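Mostixハンドグリッパ 開度ずれと指先の戻り不良に関するよくある質問

ホーム > サポート > お知らせ > よくある質問
最終更新日 2024年1月24日

手持ち式グリッパMostixをお使いの方から、開度の記録がずれる、トリガーを放しても指が開ききらない、というお問い合わせをいただいています。Nurnsideサポート窓口に届いたご質問と回答をまとめました。個別の機体の状態については、ページ末尾の窓口までご連絡ください。

目次
1 不具合の内容
2 対象の機体
3 使用中の安全
4 記録済みデータの扱い
5 点検と清掃の手順
6 布を扱う作業
7 部品交換と修理
8 お問い合わせ

1 不具合の内容

何が起きているのですか
トリガーと指をつなぐリンクの軸受け部に繊維くずが入り、動きが渋くなる事例が見つかりました。症状は二段階で出ます。初めのうちは指の開閉に問題がなく、記録される開度だけが実際の値からずれていきます。進行すると、トリガーを放しても指が途中で止まり、手で広げないと開かなくなります。

開度の記録だけがずれるのはなぜですか
開度センサーは指の根元にはなく、トリガー側のリンクに付いています。軸受けが渋くなるとリンクがわずかにたわみ、トリガー側は全閉の位置まで動いているのに、指先はまだ閉じきっていないという状態になります。センサーはトリガー側の位置を読むので、記録上は全閉です。

どのくらいずれますか
返却された機体でいちばん大きかったものは、指先の間隔で5 mmでした。薄い布を一枚つまむ作業では、つかんでいないのに「つかんだ」と記録される大きさです。箱や容器のように厚みのある物だけを扱っている場合は、ずれがあっても作業に支障が出にくく、気づくのが遅れます。

エラー39は何を示していますか
起動時の原点確認で、全開位置の読み値が出荷時の基準から外れたことを示します。電源を入れ直すと消えることがありますが、渋くなった軸受けが偶然よい位置で止まっただけの可能性があります。一度でも表示された機体は、「5 点検と清掃の手順」を済ませるまで収録に使わないでください。

エラーが出なければ正常と考えてよいですか
いいえ。原点確認は全開側しか見ていません。全閉側だけがずれた機体では表示が出ないまま起動します。エラーの有無にかかわらず、厚みゲージによる確認をお願いします。

カメラ映像にも影響がありますか
映像の記録そのものには影響しません。位置推定にも関係しません。ずれるのは開度の値だけです。

2 対象の機体

どの機体が対象ですか
6月に出荷した、軸受けカバーのない機体が対象です。製造番号のラベルはハンドルの底面にあります。番号をBindbergの機体照会画面に入力すると、対象かどうかが表示されます。ラベルが汚れて読めないときは、収録ソフトの「機体情報」でも同じ番号を確認できます。

二台を左右一組で使っています。片方だけが対象ということはありますか
あります。左右の機体は別々に組み立てているため、同じ箱に入っていた二台でも製造番号が続いていないことがあります。必ず両方を照会してください。

対象外の機体でも同じ症状が出ました
カバー付きの機体でも、カバーの爪が外れたまま使うと繊維くずが入ります。爪が左右ともかかっているかを見てください。かかっているのに症状が出る場合は、部品の摩耗など別の原因が考えられますので、ご連絡をお願いします。

Ocampo製の指先に交換して使っています。対象になりますか
指先の種類は関係ありません。不具合の箇所は本体側のリンクなので、どの指先を付けていても対象機は対象です。なお、Ocampoの指先は純正品より根元が太く、清掃のときにブラシが入りにくいため、取り外してから作業してください。

3 使用中の安全

けがをするおそれはありますか
Mostixの指は手の力で動くもので、モーターは入っていません。強い力で挟まれることはありませんが、途中で止まった指を反対の手で無理に広げた際、急に開いて爪を傷めたという報告が一件ありました。指が戻らないときは、次の順に対処してください。
・トリガーから指を離す
・グリッパを机の上に置く
・つまんでいる布や物を、指先の横方向へ抜く
・指先の根元を持ち、ゆっくり広げる
指先の先端を持って広げると、てこの力で軸が曲がります。

作業中に指が固まりました。そのまま続けてもよいですか
続けないでください。渋いままトリガーを強く引くと、リンクのたわみが大きくなり、軸受けの穴が広がります。穴が広がった機体は清掃では直らず、リンク一式の交換になります。

ロボットアームに取り付けて使う場合はどうですか
手持ち用のMostixをアームに取り付ける使い方は保証の対象外です。収録したデータで動かすロボット側のグリッパには別の駆動機構が入っており、軸受けの不具合はありません。ただし、ずれた開度で学習した方策を実機で動かすと、閉じ足りない、または閉じすぎる動作になるおそれがあります。実機での確認は、把持力の上限を下げ、非常停止に手が届く位置で行ってください。

停止の判断は誰がするのですか
弊社から日時を指定して停止をお願いすることはありません。対象機と分かった時点で、現場の判断で止めてください。止めた機体には札を付け、使用中の機体と同じ棚に戻さないようにします。札なしで棚に戻した機体が翌日の収録に使われていた、という連絡を複数の拠点から受けています。

4 記録済みデータの扱い

ずれた状態で収録したデータは使えませんか
映像と位置は使えます。開度については、収録の前後に全開と全閉の動作が入っていれば補正できる場合があります。Bindbergの「開度の再計算」で対象の収録を選び、映像から求めた指先の間隔と、センサーの値とを比べてください。差が収録の初めから終わりまで一定なら、補正値を一つ入れるだけで済みます。途中で差が変わっているものは補正できません。

映像から指先の間隔を求められないことがあります
布の折り目に指先が隠れている区間では求められません。再計算の画面では灰色の帯で示されます。帯が長く続く収録では、つまみ始めと放した直後だけを比べて判断します。両方とも帯に入っている収録は、開度を使わない用途に回すことをお勧めします。

いつからずれていたのかを調べる方法はありますか
開閉回数と照らし合わせるのが早道です。社内で再現したときは、起毛した布を続けて扱い、3,000回の開閉を超えたあたりから全閉側の値が動き始めました。開閉回数は収録ソフトの「機体情報」にあり、収録ごとの値も書き出せます。布の種類によって進み方が変わるため、この回数より前のデータなら安全だという目安にはなりません。

共有済みのデータセットはどうすればよいですか
配布先に、対象の製造番号と収録の範囲を知らせてください。補正後のデータに差し替えるときは、元のファイルを上書きせず、版を分けます。上書きすると、すでに学習に使った側で、どちらの値を読んだのか確認できなくなります。

ずれたデータで学習したモデルはやり直しになりますか
対象機の収録が全体のどれだけを占めるかによります。まず対象分を除いたデータで評価用の学習を行い、つまみ動作の成功率を比べてください。差が出ないなら、急いで作り直す必要はないと考えています。差が出たときは、補正済みのデータを加えて学習し直してください。

5 点検と清掃の手順

必要な物を教えてください
付属の厚みゲージ、毛の柔らかいブラシ、先の細いピンセット、六角レンチです。エアダスターは使わないでください。くずが軸受けの奥へ入り、分解しないと取れなくなります。潤滑油も不要です。油を差した直後は軽く動きますが、繊維を抱き込んで固まり、前より渋くなります。

点検の手順を教えてください
・収録ソフトを起動し、開度の数値が見える画面にする
・トリガーを放し、全開の値を書き留める
・トリガーをいっぱいに引き、全閉の値を書き留める
・厚みゲージを挟み、ゲージの表示と開度の値を比べる
・ゆっくり開閉を繰り返し、引っかかりがないかを手で確かめる
・トリガーを放してから3秒以内に全開へ戻ることを確かめる
ゲージとの差が取扱説明書の許容値に収まらない機体は、清掃に進みます。

清掃の手順を教えてください
ケーブルを抜き、指先を根元のねじから外します。続いて樹脂カバーを外すと、奥にリンクが見えます。見えている繊維くずをピンセットで取り、残りをブラシで手前にかき出してください。軸に巻き付いた糸は引っ張らず、端を見つけてほどきます。切って取るときは、刃先を軸に当てないようにします。元どおり組み立てたら、原点の再登録と厚みゲージの確認をもう一度行ってください。

原点の再登録だけでは直りませんか
再登録をすると、その時点のずれを含んだ値が新しい基準になります。くずが残ったまま再登録した機体は、後からくずが抜けたときに逆向きへずれます。再登録は必ず清掃の後に行ってください。

点検はどのくらいの間隔で必要ですか
布を扱う機体は、その日の収録を始める前と終えた後にゲージの確認をしてください。終了後の値を残しておくと、ずれが見つかったときに、疑わしい範囲をその日の分だけに絞れます。布を扱わない機体は週に一度で足ります。

6 布を扱う作業

衣類をたたむ作業でとくに起きやすいと聞きました
返却された対象機のほとんどが、衣類や布を扱う作業に使われていました。開閉の回数が多いことに加え、指先が布の縁をすくうときに本体の下側が布に触れ、毛羽を拾います。縁をつまむ、放す、少しずらしてまたつまむ、という動作を繰り返す台で、進行が早い傾向があります。 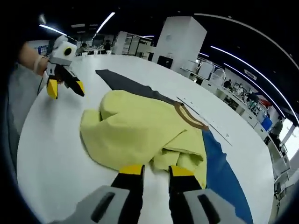 作業のやり方で減らせる部分もあります。布の山に本体ごと押し込まず、指先だけが届く角度で縁に寄せてください。台の上に布が何枚も重なっているときは、先に端へ寄せて、つまむ一枚の縁を出しておくと本体が触れにくくなります。

使わないほうがよい布はありますか
起毛素材、毛糸の編み物、裁ち端がほつれた布は、くずが多く出ます。対象機では使用を避けてください。カバー付きの機体では使えますが、作業の切れ目ごとに指先の根元を確認してください。新品の衣類は、収録に使う前に一度洗うと毛羽がかなり減ります。

布が指先に張り付いて離れません
指先が戻らない症状と見分けがつきにくいことがあります。布を横へ抜いてから、何も挟まずに開閉してください。それで普通に戻るなら、原因は指先の表面の汚れや静電気です。乾いた布で拭き、それでも張り付く場合は指先を交換します。何も挟まなくても戻りが遅いときは、軸受けを疑ってください。

つかみ損ねた収録は捨てるべきですか
作業者の操作による失敗と、機体の不具合による失敗を分けて記録してください。トリガーをいっぱいに引いたのに布が抜けた場合は、Bindbergの備考欄に「全閉・滑り」と入れます。この書き方がそろっていると、後から対象の収録を探すときに検索で拾えます。同じ台でこの備考が続いたら、作業者を替える前に機体を点検してください。操作の癖だと思われていた失敗が、機体を替えたらなくなったという例がありました。

ケーブルの取り回しは関係しますか
軸受けの不具合とは関係しません。ただし、グリッパから垂れたケーブルが台の縁に引っかかると、位置の記録が跳ねることがあります。開度の異常と同じ時刻に位置も跳ねていたら、先にケーブルを調べてください。

7 部品交換と修理

対策部品はありますか
軸受けカバーと、穴の寸法を見直したリンクを用意しています。対象機には無償で提供します。カバーだけならお客様の側で取り付けられます。リンクの交換は開度の調整を伴うため、本体をお預かりします。

カバーを付ければ清掃は不要になりますか
不要にはなりません。入り込むくずの量は減りますが、指先の根元には隙間が残ります。開度の点検と根元の確認は続けてください。

すでに軸受けの穴が広がっているかどうか、どう見分けますか
清掃した後、トリガーを放した状態で指先の根元を軽く左右に振ってみてください。かたかたと動くようなら穴が広がっています。判断に迷うときは、振っている様子を短い動画に撮り、製造番号とともにお送りください。

修理中の代わりの機体は借りられますか
左右一組のうち一台だけを預ける場合も、二台一組でお貸しします。片方だけを混ぜて使うと、左右で開度の基準が異なり、データの扱いが面倒になるためです。台数に限りがあり、お待ちいただくことがあります。

自分で分解した機体も無償の対象になりますか
清掃の手順に書いた範囲であれば対象です。リンクの軸を抜いた機体、油を差した機体は、状態を見てからのご案内になります。油を差した場合は、何を使ったのかを修理票に書いてください。洗浄の方法が変わります。

保証期間が過ぎています
今回の不具合については、保証期間にかかわらず対応します。譲り受けた機体も同様です。

8 お問い合わせ

連絡するときに必要な情報は何ですか
製造番号、収録ソフトの版、開閉回数、エラー39の表示の有無、扱っていた物の種類をお知らせください。点検で書き留めた全開と全閉の値があれば、併せてお送りください。値が付いているお問い合わせは、清掃で済むか交換が必要かをその場でお答えできることが多くなります。

機体をそのまま送ってもよいですか
先にご連絡ください。受付番号のない機体が届くと、確認のため作業の開始が遅れます。送るときは清掃をせず、くずが付いたままにしておいてください。入り方の調査に使います。指先は外して別の袋に入れ、左右が分かるように書いておいてください。

収録データを送る必要はありますか
通常は必要ありません。開度の値だけを書き出したファイルで調べられます。映像には人や室内の様子が入るため、お願いした場合のほかは送らないでください。

このページの更新はどこで分かりますか
製品登録をされている方には、内容を改めたときにメールでお知らせします。登録がお済みでない場合は、Bindbergの機体照会画面から登録できます。

関連ページ
Mostix 取扱説明書
Bindberg 開度の再計算の使い方
軸受けカバーの取り付け方
修理受付フォーム

Nurnside サポート窓口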